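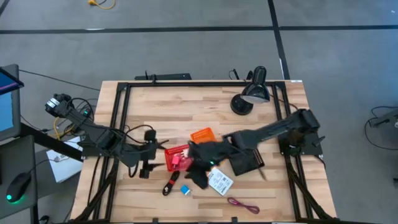
My aunt left me the bakery in Florstead in July, along with a cat that hates me and a sourdough starter older than I am. I'd never baked so much as a biscuit! But I'd been let go from Potgieter (eleven years in billing, thank you and goodbye), so I drove up with two suitcases and let myself in through the back. The first thing I did was put my palm flat on her worktable, a big butcher-block top in pale blond wood, all those light strips running side by side, and I stood there like I was waiting for it to tell me something. It didn't. The cat did, loudly, from the flour sacks.

So I fed the cat, and then I fed the starter, and I got the amounts mixed up, and by five in the morning it had climbed out of its crock and was heading for the door. I scraped up what I could and baked it anyway, 13 loaves, every one of them flat as a hat somebody sat on.

And then the bell rang! An old man in slippers wanted to know if we were open. I said no. He looked past me at the loaves and said my aunt's first batch had been worse, and he'd eaten that too, and how much?

I had no idea how much. I told him a dollar. He gave me two, tucked a loaf under his arm, and held the door for the cat, who walked out with him and didn't come home until supper.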